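Home / Blog / Workshop notes

The rules on my wall

20th May - filed under grippers, good habits

So Neema Laizer asked me last week if I have any actual written rules for gripper work, or if I just make it up as I go. Fair question! I did make it up as I went, for ages, and then I spent a whole evening scrolling back through my own clips and wincing. After that I wrote things down and taped them to the wall.

Rule one is clear the mat. I'm terrible at this one. If the task is "pick up the stick" then I want to know which stick, and I want the label to say so in words a stranger could follow. Kaj Hviid (who reviews a lot of my stuff and is not gentle about it) once sent back 50 clips in one go with a single note: "which one?" He was right and I sulked for two days.

Rule two is about the grip. Pads flat on the thing, both sides, and close slowly. Thin stuff is where people get sloppy, me included, because it looks so easy. I stop for a beat once the fingers are shut, then lift. Kombo's house guide wants the pause too, and I think they're right, even if 80 takes of it will make you want to lie down on the floor.

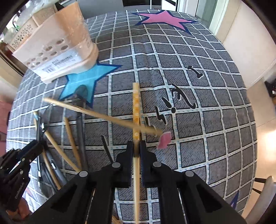
Fingers closed on one stick, with another lying right across it.

Rule three, crossing objects. Birger Solheim and I have argued about this since August. He says anything touching the target should be moved off first, full stop. I say leave it if the task is meant to be messy, but write it in the notes before you start - never after, when you're tired and inclined to be kind to yourself. We haven't settled it. Sharon Ndung'u sides with him, for the record.

Then there are cables and straps. My rule used to be "keep them out of the way", and that's so vague it's useless. Now it says nothing bendy within a hand's width of the fingers unless it's part of the task. Do I always manage it? No. But at least I know when I'm breaking it.

The last one is dull: check the screws and pads every session, and stop if anything wobbles. Nii Mahama wants me to add a bit on naming files and I've promised him I will, once I've worked out what my own system is.

If you've got your own list, send it over. I'm especially after rules for soft stuff like socks and bags, where mine are pretty thin.

Posted in Workshop notes | 3 comments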